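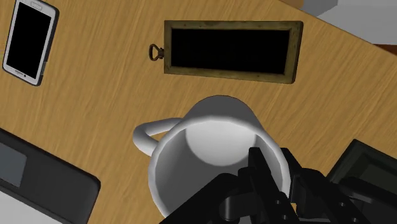

Forums > Local Government > Iltham > Should the council get its own planning powers back?

Last updated May 12, 2018

Despina Bošković wrote:
Sorry in advance for the length of this, I've been chewing on it all week and my husband has asked me to please take it to the forum. Did anyone else sit through the regional leader's talk at the Dimitrov Hall? The big idea was that Iltham and Wotero should each get planning powers handed back from the region, with a shared fund to keep the smaller town from losing out. I went in ready to cheer (I've wanted this since the bus depot business) and I came out scratching my head. The talk ran 40 minutes and the fund got maybe one sentence. Who pays into it? Who decides what comes out? I wrote those two questions on the back of my program and never heard an answer to either.

edin_k wrote:
Good to see you posting again, Despina! I was three rows behind you and I have to disagree, in a friendly way. It was a speech, and you can't put a budget in a speech without sending everybody home. The written plan is 219 pages and the fund has a whole chapter. I'll admit I have only read that chapter and the introduction, but it does say each town pays in according to its property tax base, and that seemed fair to me.

Zorica Perić wrote:
Edin, I read that chapter too, with a pot of coffee, and I'd ask you to look again at the part on votes. Wotero pays less and gets the same number of seats as we do. Now, I have a sister in Wotero and I love the place dearly, but I don't see Iltham people going along with that once the first big project comes up. We couldn't even agree on the footbridge.

edin_k wrote:
Equal seats is the whole point though! If seats went by money, Wotero would be outvoted on everything, and they have that already with the region. Why would they sign up for it twice?

mikus_p wrote:
I worked in the regional planning office for a good long while, so take this with as much salt as you like. Most of what people blame on the region is really slow paperwork, and moving the paperwork to town hall won't speed it up unless somebody hires people to do it. The Fivent application sat for more than 50 weeks, and for most of that time it was waiting on a drainage report that Iltham was supposed to send us. I say that with affection, having lived here all my life.

Despina Bošković wrote:
Peter, that is exactly the sort of thing I wish had been said from the stage. I had no idea about the drainage report. I'm still for bringing the powers home, I think, but I'd want to see the staffing written down before I voted for it in November.

Zorica Perić wrote:
And the seats, please. I'm not letting go of the seats.

Comments

Eldana Lemma: Thank you all for keeping this civil, it's more than I can say for the other thread. Is the full plan at the library, or only online? My mother would like to read it on paper.

edin_k: There's a copy at the front desk, Eldana. You can't take it home but they'll let her sit with it as long as she wants.

mikus_p: Tell her to start with the appendix on staffing. It's short, and I'd like to hear what she makes of it.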